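Nudenus Kitchen Sim - Open Day Set

Data card, version 9

Summary

This folder holds the simulated episodes we showed at the Nudenus open day in May. Visitors watched them on the big screen in the Mela room, and several asked for copies, so the set is now shared as is. It has 1,713 episodes. All of it is rendered and none of it comes from a real kitchen.

Setup

Two arms with black hands work over a marble counter. The props in the packing task are a brown board or tray, a piece of food and an open cardboard box. The operator gets a view from above the forearms, with black bands at the top and bottom.
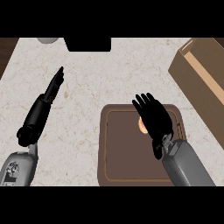 Source: Nudenus open day set, simulator render. Prepared by Zarmeena Khokhar.

The goal is to move the food into the box. An episode counts as finished when the piece is inside and the hand has let go. The left arm has no part in this task and may be kept clear of the board. Its joint values are recorded anyway.

What visitors tried

The afternoon session was hands-on. People took turns at the Sandhu control station, and 34 of the episodes come from them. These are in the folder named guests. Expect slow starts, long pauses and some dropped pieces. We did not trim them.

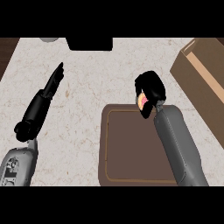

Right hand holding a sushi roll piece over the tray, left hand clear.

Files

episodes/ - joint values and video, one folder per episode
guests/ - same layout, visitor runs only
splits.txt - 80 percent train, the rest test

Known problems

Grip force is not recorded. The Muker loader skips episodes with a missing end flag and gives no warning, so check your totals after loading.

Contact

Send questions to Zarmeena Khokhar at Nudenus. Please include the episode number.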